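Notes on the Household Water Record, October

This journal has, for some time, maintained a record of the author's efforts to reduce water consumption at home in Stosville. The present entry concerns the kitchen, which had been deferred in favor of the garden and the bathroom.

The town bills in units of 1,000 gallons, and small savings are therefore slow to appear on a statement. A secondary meter was fitted under the sink in order to obtain a daily figure. It was purchased from Dirkico and installed without difficulty, although the printed instructions assume a wider pipe than is found in most older houses.

Over the first 7 days of metering, the kitchen tap drew 169 gallons. The author had expected a lower number. A large share was attributable to rinsing under a running tap, a habit that has now been discontinued in favor of a filled basin.

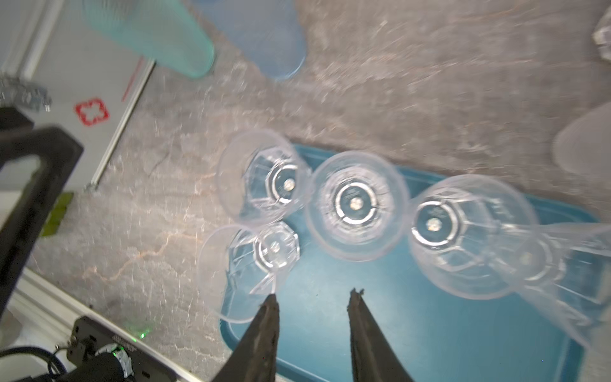

## Drinking Water

Readers have asked whether water left standing overnight should be discarded. It is the practice of this household to pour it on the ferns in the hall. They have not suffered by it.

A more substantial matter is the wait for cold water in the evening. The supply line passes behind the boiler, and the first portion drawn is unpleasantly warm. A covered pitcher is now filled at 6 a.m. and kept in the refrigerator. This measure was proposed by Ea Brøndum, whose correspondence on the subject of pipe insulation was acknowledged in a previous entry and remains under consideration.

The Jelero filter cartridge is rated by its packaging for 300 gallons. It was replaced early on account of a slow flow, and the new cartridge has performed adequately. The author does not propose to test a second brand this year.
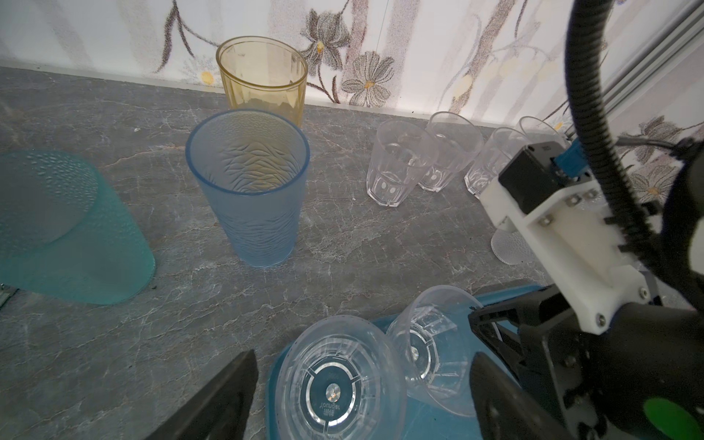 *Tumblers on the counter, one amber and one light blue.*

The next entry will address the outdoor tap, where a drip has persisted since the washer was changed. Grímsdóttir Plumbing has been asked to provide an estimate. Comments regarding the rain barrel may be submitted in the usual manner.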